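Tools & Kits | Automation for small labs

Print this item | E-mail this item

Prirnatach scene pack for tabletop arms, second edition

Many of our readers asked for a cheaper way to try manipulation tasks before they buy an arm. The Prirnatach pack from Wurnwood is made for this purpose. It is a set of 20 simulated rooms with a table, an arm and a small task, and the price is 650 for one lab with a license for 6 seats. We used it in Flerkutdale through September, mostly with the chess task.

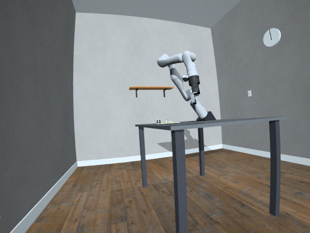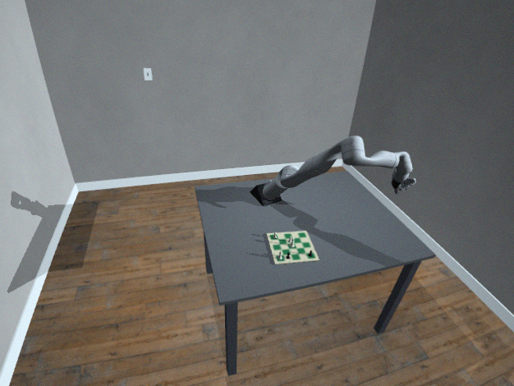 Chess task, arm with empty gripper.

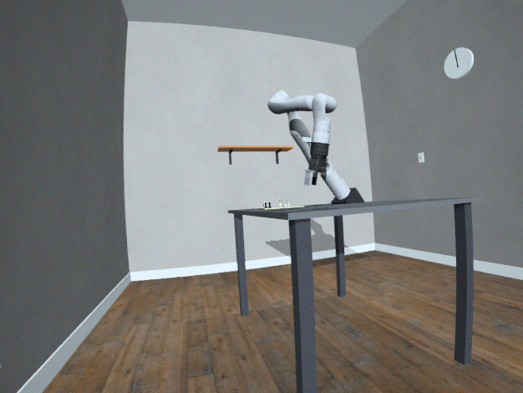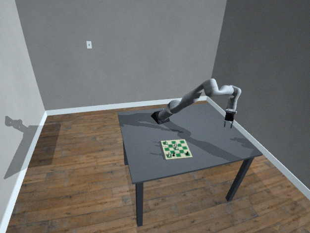
The installation took me one morning. The manual is clear, but the chapter on camera settings is too short, and I had to write to the support desk two times. They answered politely and with a corrected file.

What I like most is that the light and the camera position can be changed from one simple text file. For training a policy this is very useful – we made almost 50 variations before lunch and did not open the editor at all. Chess pieces are also a good choice of object, as they are thin and a small error in the grasp is punished quickly.

I am less happy with the contact model. Light pieces slide more than I would expect from felt on wood, and the friction value is hidden in a place where a beginner will not look. The Maillard pack, which we reviewed in spring, is better in this point, but it has fewer rooms and costs more.

A trial version with the chess room is available on request from Wurnwood. The bin sorting rooms I did not test yet – they will come in the next issue.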